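Cup coaster (paper)

A paper coaster is a small flat piece of paper or thin board placed under a drinking vessel to protect the surface beneath it and to take up liquid that runs down the outside. Round coasters are the most common shape. Many have a scalloped edge, in which case they are also called doilies, although in the catering trade a doily is usually the larger item and is meant to go under food. The two words overlap a good deal in everyday use.

This article covers paper coasters as they are used with cups and a serving tray. For cork, stone and cloth coasters, see Coaster (tableware).

Materials and forms

Most paper coasters are cut from absorbent pulp board or from several layers of tissue pressed together at the rim. Board coasters lie flat and can be printed on. Tissue coasters are lighter and softer, and the pressed rim often gives them a crimped or petal-like outline. A third kind, the lace doily, is die-cut from thin embossed paper. It absorbs very little and is mainly decorative.

Common sizes follow the base of the cup. A coaster 92 mm across suits most hot drink cups and leaves a narrow margin showing all the way around. Coasters are nearly always white, tan or unbleached brown, though printed ones are sold for hotels and events. The Fanus pattern, named for the trade line in which it was first sold, has a plain center and a shallow scalloped rim.

Use with a tray

In tray service the cups are carried to the table upright on a tray with a raised rim. The rim keeps a cup from sliding off if the tray is tipped, and it holds back small spills. The coaster is put down first, at the place where the drink will stand, and the cup is then lifted from the tray and set on it.

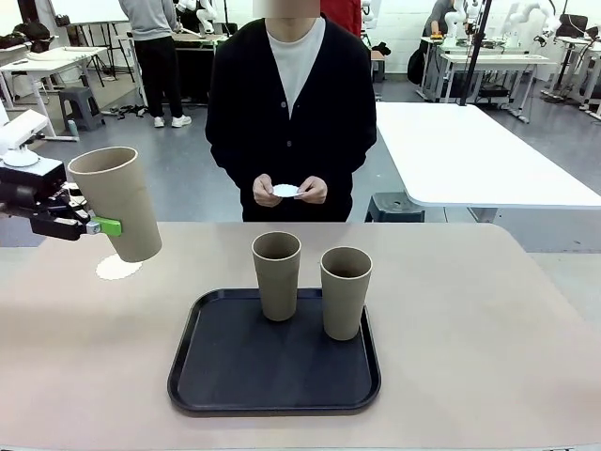

Lightweight cups are held by the side, below the rim, so that the hand stays clear of the part that touches the mouth. Too firm a grip can bend a thin wall and push liquid over the top. Trainers often have beginners practice with empty cups for this reason, and the Aston method, a short course for cafe staff, spends its first session entirely on empty ones.

The order in which cups leave the tray also matters. If all of them are taken from one side, the weight shifts and a hand-held tray may tip. Servers are taught to take cups from alternate sides, or to rest the tray on the table before unloading it. A tray resting on the table is steadier, but it takes up space that may be needed for plates.

Placement

The cup should stand in the middle of the coaster with its full base supported. A base that hangs over the edge sits at a slight angle, and a tall, narrow cup in that position is easy to knock over. Light paper coasters may also curl or catch under the cup as it comes down. Lowering the cup straight, without sliding it, avoids most of this. 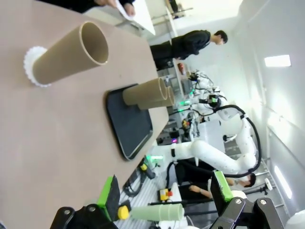 A coaster that has soaked through should be replaced. Wet tissue sticks to the bottom of the cup, lifts with it, and then drops — often onto clothing or the floor. Board coasters hold up longer but swell at the edge once wet and no longer lie flat. In table service a fresh coaster is normally given with each new drink.

Storage and disposal

Paper coasters are sold in sleeves and should be kept dry and flat. Scalloped ones nest tightly and tend to come off the stack in pairs. Fanning the stack with the thumb separates them. The Harb dispenser, an upright box with a slot at the bottom, holds the stack under a light weight and lets one coaster out at a time.

Plain uncoated coasters can be composted in most places. Those with a plastic backing cannot, and in many areas they are not accepted with waste paper either.

Reader notes 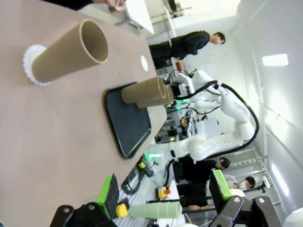

Brusavport writes that the section on placement should mention saucers, as many cafes put the paper on the saucer and the cup on top of that, where it stops rattling and catches drips in the same way. The note adds that board coasters are too stiff for this, and that tissue ones of 2 or more layers work best.

See also

Doily
Drip mat
Paper cup
Serving tray
Table setting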